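Why Do Things Line Up? A Kid's Guide to Tiles and Tessellation

Posted 16/01/2021

Okay, go look at a bathroom floor. I'll wait.

Back? Did you see how the tiles fit together with no gaps? There's a big word for that and I love saying it out loud: tessellation (tess-uh-LAY-shun). It means covering something flat with shapes so that nothing overlaps and no holes are left over.

Which shapes work?

Squares are the easy ones. Put four square corners together and they meet perfectly at one point. Triangles work too, and so do hexagons, the six-sided shape that bees use for honeycomb. If you want every tile to be exactly the same shape with all its sides and corners matching, those three are the only ones that do the job all by themselves.

Now try it with pentagons, the ones with five equal sides. Three of them almost fit around a point, but there's a skinny little gap left and a fourth one won't squeeze in. I tried this at my kitchen counter with paper cutouts and got pretty grumpy about it!

Circles? Forget it. You always get those funny curvy triangle holes in between.

The secret is in the corners

A full turn, all the way around, is 360 degrees. A square corner is 90 degrees, and 90 + 90 + 90 + 90 makes 360. Hooray! A corner of a regular pentagon is 108 degrees. Three of those make 324, so you're 36 degrees short. That's the skinny gap.

My hallway floor

When I moved to Costello, the hallway had tiny hexagon tiles, and one rainy afternoon in May I got down on my knees and counted them. There were 3654. My knees hurt for 2 days. I also found 153 with cracks in them, and one that somebody had put in upside down (I say hi to it every morning).

Seams

The line where two pieces meet is called a seam, or a joint. On a floor, the joint is usually filled with grout, a kind of paste that goes hard. Other joints have no grout and are just thin lines. Once you start looking for seams you'll find them on sidewalks, ceilings and tabletops, and they don't always run the way you expect. Some go straight across, and some look slanted from where you're sitting, like the long one on this white table.

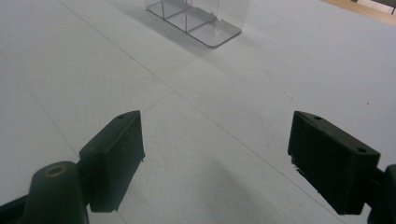 Make your own wacky tile

1. Cut a square out of stiff paper.
2. Cut a wiggly shape out of the left side, going from one corner to the other.
3. Slide that piece straight across and tape it onto the right side.
4. Trace your new shape over and over on a big sheet, fitting each one against the last.
5. Color them in. Mine looked like grumpy fish, so I gave them all eyes.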